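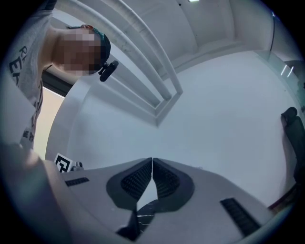 4. Putting the Geketti on the wall

Last updated 11 June 2026
Print this section | E-mail this section
Reading time: 2 minutes

Your Geketti thermostat comes in two pieces, the backplate and the face. The backplate does the work and the face takes the credit. Mount the backplate first.

CAUTION: Switch off the heating at the breaker. The switch on the old thermostat does not count, however firmly you press it.

1. Pull the old thermostat off the wall. Take a picture of the wires before you touch them. You will not remember which was which, and neither will your picture-free neighbor.

2. Label each wire with the stickers in the bag. There are more stickers than wires. Leave the spares for the next owner to puzzle over.

3. Hold the backplate level and mark the 2 screw holes in pencil. Houses lean – trust the level, even if the door frame disagrees.

4. Screw the backplate down until it stops moving, then stop too. The plastic is tougher than it looks, but not by much.

5. Push each wire into its matching terminal and tug gently. If it comes out, it wasn't in.

6. Snap on the face and turn the breaker back on. The screen stays blank while it starts up. Go make coffee.

NOTE: Code 374 means the thermostat can't find its common wire. Check terminal C, then see section 7. Code 3000 means you bought the Wuisan adapter and left it in the box.

Don't mount the unit above a lamp, a radiator or a toaster. It will believe them.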